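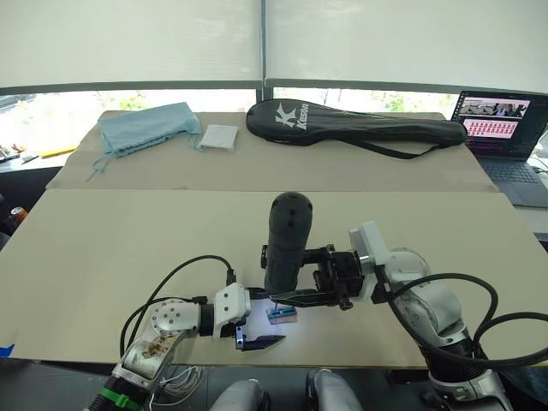
A large sheet of beige cardboard on a table.

Cardboard. Catch-all word for stiff, heavy paper stock. Covers plain paperboard (cereal boxes, shoe boxes) and corrugated board, the kind used for shipping.

Corrugated has a wavy middle layer, the fluting, glued between 2 flat liners. Patented as a hat lining in England in 1856, packing use came later. Brown color is from unbleached pulp, white versions are bleached or coated.

Strength depends on flute size and wich way the flutes run. Stacked boxes want them vertical. Damp weakens it fast.

Recycling: widely collected. Fibers get shorter each time so new pulp is usualy added. Greasy board often refused, check local rules.

See also: Paperboard, Kraft paper, Carton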